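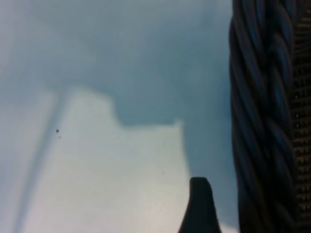
I get the same emails every time I mention my college football pick'em pool, so I finally put the answers on one page. The pool is called the Zekness, it runs through bowl season, and yes, you can still get in if you hurry! People also ask how the tiebreaker works, and I always say it's like the strands in a thick dark braid, each one twisted over the next: total points first, then your upset picks, then the title game. More on that further down.

Monday, December 19, 2022
By the guy who runs the Zekness

Who can play?

Anybody. You don't have to know me, and you don't have to know football (my best finish ever came in a year when I picked half my games by helmet color). We had 51 entries last season and I'd love to beat that.

What does it cost?

It's $20 an entry. You can have 2 entries if you want, but please give them different names. Last year I had a pair both called Zernis and I spent a whole evening sorting out which one had taken the points.

When are picks due?

Each game locks at kickoff, so you don't need to send everything at once. I do like getting the full sheet early, though. If you miss a game it counts as a loss, and I can't fix it afterward, even if you text me two minutes into the first quarter with a really good story.
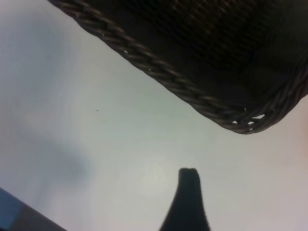
If a game gets canceled, it just drops off the sheet for everyone. No points, no penalty, and your confidence number for that game goes away with it.

How do confidence points work?

You rank your games. Put your biggest number on the one you feel best about and a 1 on the one you'd flip a coin for. Win the game and you get that many points. You can only use each number once, and the spreadsheet turns red if you repeat one.

Do you use point spreads?

Nope, straight winners only. We tried spreads one year and I got so many questions about half points that I went back.

What if I'm tied at the end?

Most total points wins, obviously, and after that I look at who called more upsets. Still tied? Closest guess on the combined score of the title game. Somebody put down 45 last time, which seemed pretty brave to me.

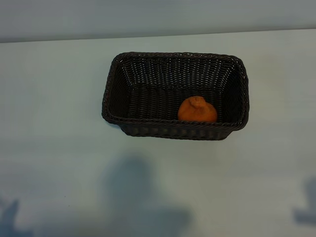
One orange in a dark wicker basket.

Is there a party?

Yes! We watch the final at Rutden, in the back by the big TV. Come hungry, the wings are great.

Is this the same as the Chung pool?

Different pool, different rules. That one is pro games only and signs people up in July. Plenty of us play in both.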